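Lenihan closed at six and it was ten to. Lid off, case on its side, socket lever up. 167 files on the old drive, she said, and one of them mattered.
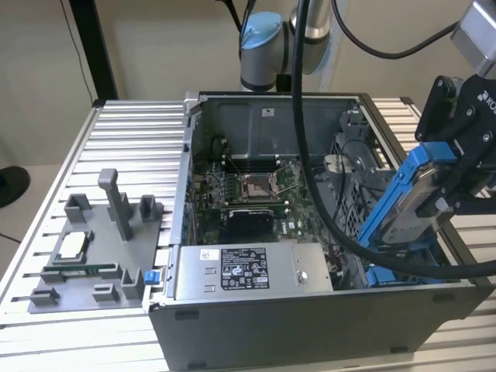
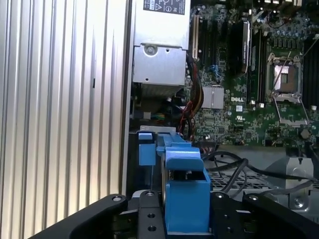
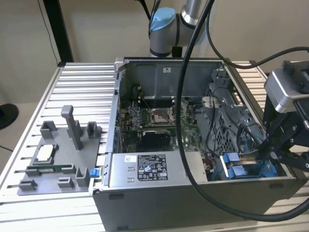
No processor in it. Of course not. Who strips the processor and leaves the disk?

She checked the ticket again. Stenitz, Wunddale branch, 8/5/26, two machines. This was the second. The first had gone back with a new power supply and a rude note.

"Is it dead?" he said from the doorway. Coat on allready.

"It's in bits. Different thing."

"The drive, though."

Blue caddy, pinch the sides, slide. Her hands wouldn't keep still. Three years of letters to her sister, typed at lunch, saved under invoices so noone would look. Then the sister stopped writing back.

Keys in the corridor. Lights going, far end first.

"Two minutes," she said.

He took his coat off and held the torch.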